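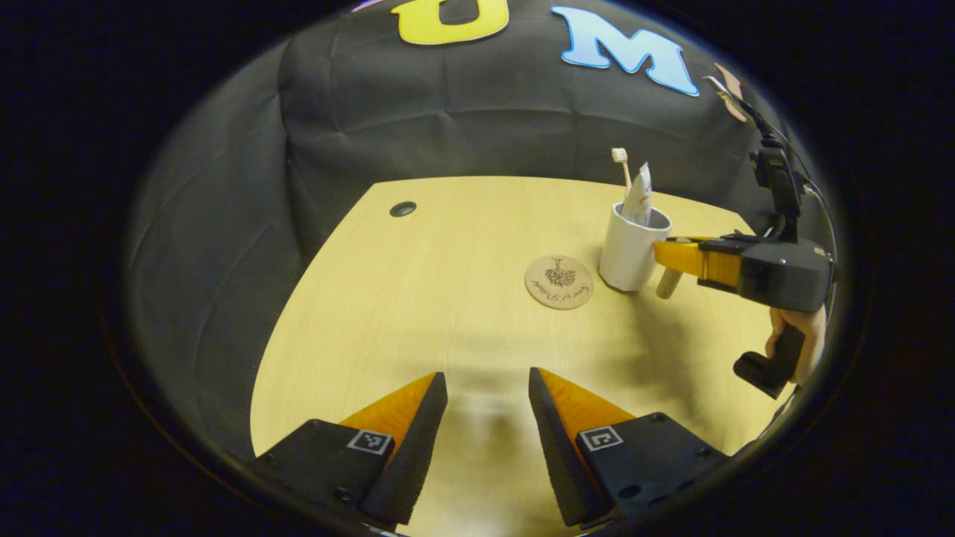

Fig. 3. Black gripper fingers with orange pads, open

Filed under: Family Days > Trail Kits > Guides

3. Laying out a children's lantern trail

This section covers the outdoor trail for the Zekex family kit. Read section 2 first if you have not yet charged the lanterns. The indoor version, for halls and school corridors, is in section 4.

You will need the lanterns, the ground stakes, the number cards, the clue sheets, a rubber mallet and a torch. The mallet and torch are not supplied.

3.1 Choosing the route

1. Walk the route in daylight with a child of the age you expect, or with a pushchair if under-threes are coming.
2. Keep the whole trail on one side of any road, car park entrance or water.
3. Put the start and the finish in different places. At Ravdale the October trail began and ended at the same gate, and the families going out met the families coming back in with full bags.
4. Mark each lantern position on the plan inside the back cover. Use pencil.
5. Measure the longest gap between positions. It should not be more than 67 paces.

Note: Small children slow down a great deal after the first few stops. For under-fives, leave out positions 7 to 12 and use the short clue sheet.

3.2 Putting in the stakes

1. Push each stake in by hand until it stands up by itself.
2. Tap it down with the mallet to the moulded line. Do not strike the lantern clip.
3. Turn the clip to face the way families will be walking.
4. Pull gently upwards. If the stake lifts, move it to firmer ground and start again.

On gravel or tarmac, use the weighted feet. Fill them with dry sand to the inner rim and press the lids down all the way round.

CAUTION: Check with the landowner for buried cables and pipes before putting in any stake. Park offices usually want this settled some days ahead.

CAUTION: Do not place stakes within a child's running distance of the start line. Everybody runs at the start.

3.3 Hanging the lanterns

1. Switch the lantern on before hanging it. The switch is hard to reach afterwards.
2. Hook the handle over the clip and press until it clicks.
3. Slide the number card into the slot, printed side out.
4. Stand back ten paces and read the number. If you cannot read it, neither can a six-year-old.

One full charge lasts 90 minutes on the bright setting. If your trail is longer than that, start on the low setting and change over when it is fully dark.

Note: The lanterns will stand light rain. In heavy rain or hail, bring them in and dry the clips with a cloth before they go back in the box. The card slots hold water and should be tipped out separately.

3.4 Setting out the treats

1. Give every child a token at the start. One token is exchanged for one bag at the finish.
2. Keep the bags at the finish table. Do not leave them along the trail, or the quickest children will take them and the slow ones will find nothing.
3. If you want things to be found along the way, use the paper stars (part 2309). Hide them in two heights, low for the little ones and at shoulder level for the rest.
4. Ask parents about allergies when tokens are handed out, and keep the nut-free bags in a box of their own.

Large groups: the Bistthorpe trail gave out 254 tokens in one evening. For anything near that size, send families off in groups of six or seven with a short wait between them. Two people are needed at the finish table, and one should have a spare torch.

3.5 If there is someone in costume

Place the costumed character at the finish, a few steps to the side of the table. Some children will want nothing to do with a person in a large head, and they should be able to collect their bag without passing it. The wearer needs a helper to guide them, and a drink and a rest after every half hour.

3.6 Clearing up

1. Walk the trail backwards from the finish and collect the lanterns in order.
2. Switch each one off before putting it in the tray.
3. Pull the stakes straight up. Rocking them opens the hole and bends the tip.
4. Press the turf back down with your foot.
5. Tick off the lanterns, stakes and cards on the lid list.

Missing parts can be ordered from Konstantinidis using the form in section 6. Give the part number and the colour of your box.

Guide text by Savvas Tsakiris. Revised November 2023.

We use cookies to remember your basket and to see which guides are read most. Accept all / Manage settings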